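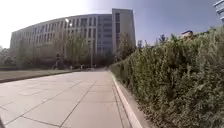
Last updated: 17 March 2020

How to Watch the Vonberg Films in Order

The Vonberg series is confusing to start because the films were not released in story order, and the second one exists in two versions. These steps cover the main films only. The TV spin-off, Piltari, has its own page.

Step 1. Decide between release order and story order

Release order is Vonberg, Sirnulholm, Strömberg. Story order puts Strömberg first, as it takes place when Arvid Solheim's character is still a deckhand. If you have never seen any of them, use release order. Strömberg assumes you already know who sent the letter, and the opening ten minutes make little sense otherwise.

Step 2. Pick a version of Sirnulholm

The theatrical cut is shorter and is the one most streaming services carry. The extended cut puts back the ferry hearing and gives Fitriani Pattinasarany's character a proper introduction. Check the title card if you are not sure which one you have. The extended cut opens on the harbor at night, and the theatrical cut opens in the courtroom.

If you plan to go on to Strömberg, watch the extended cut. Two of its restored scenes are mentioned there by name.

Step 3. Watch the credits

Vonberg has one scene halfway through the credits. Sirnulholm has one at the very end, after the music listings. Strömberg has none, so you can turn it off when the names start.

Step 4. Turn on the right subtitles

Parts of Sirnulholm are not in English. On the disc, choose "English (foreign dialogue only)" from the Languages menu. On some players this option is labeled "Forced." If you choose the full English track you will get captions for everything, including the songs.

Step 5. Add the short film

Director Hortensia Agudelo made a short called The Pilot's Daughter between the first and second films. It is an extra on the Vonberg disc, under Bonus Features, page 3. Watch it before Sirnulholm. Eskil Solberg plays the pilot in the short and in Strömberg, but the role went to another actor in between.

What about the fourth film?

A fourth film has been announced with Kgomotso Matlala directing. Filming is planned to start in June. No title has been given. I will add it to the order above once it has a release date.

Changes to this page: corrected the credits information for Sirnulholm, added the subtitle step.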